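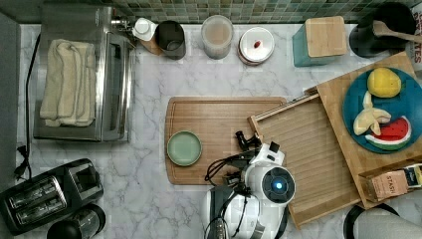
Rocío Sepúlveda objected, on reading an early draft of this section, that a gripper comparison on one kitchen counter tells you about that counter and not much else. Fair. She also wanted to know why we kept the controller fixed while swapping fingers, when in her experience the controller is where most of the failures come from. We take the second point first, the first one is picked up again under limits.

4.2 Finger comparison

Figure 1. Counter setup used for the tabletop trials, overhead view. Toy food, small plates, cutting board.

Two finger sets were compared on the same arm. The Lestetti set is the stock one, stiff, with a flat inner pad. The Tudent set is jointed and bends at the middle under load. Same wrist, same motor current limit, same Cheema controller at its default gains. We did not tune gains per finger. Tuning helps both sets but it helps the Tudent set more, and then we would be comparing our patience and not the hardware.

Each set got 300 trials, split evenly over three tasks: pick a toy fruit from a plate, lift a small plate by the rim, slide a plate from one board to another. So 100 per task per set. A trial ended at success, at a drop, or at a timeout. Operator resets between trials, no cherry picking. Trials where the arm faulted before first contact were rerun and are not in the totals.

Fruit picking was close to a tie. Both sets manage the round shapes, both have trouble with the flat wedge, which tips when the first finger lands early. Rim lifting is where they split. The stiff fingers get under a rim well if the approach height is right, and fail hard if it isn't – the plate skates away and there is no second chance. The jointed fingers give a bit on contact, so a bad height costs less. Sliding favored the stiff set, since the jointed ones fold back when pushed sideways and the plate stops short of the target.

Wrist camera

The approach height error comes mostly from the wrist view, so the camera was looked at seperately. We used the Vudeo unit at the wrist with a fixed exposure and a policy input cropped to the center. The trouble is that the things we care about are often not in the center. In Figure 2 the green container is up in the corner and runs out of view, while most of the picture is bare board, and the black finger comes in from the top with only its lower part showing. A center crop throws away much of the container's rim and keeps the wood grain. Going to the full view fixed some of this, at the cost of slower inference. Shadows at the rim still matter, and we have no good answer there.

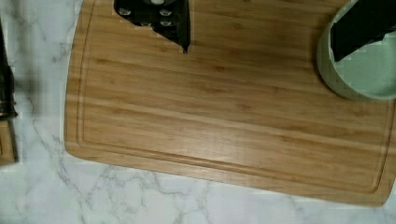 Figure 2. Wrist camera view over the cutting board.

We also tried tilting the camera mount toward the fingertips. Better view of contact, worse view of everything before it. Rim lifts improved for the stiff set, fruit picks got slightly worse for both. We went back to the orignal mount for all reported trials.

Limits

One counter, one lighting setup, toy food only. Rocío's objection stands here. Marble is slick and a plate on cloth would behave differently, probably in favor of the stiff fingers on the slide task. The fixed gains are also a choice and a lab with a stiffer controller may see the rim result shrink. Pad wear was not measured. Controller results are in the next section.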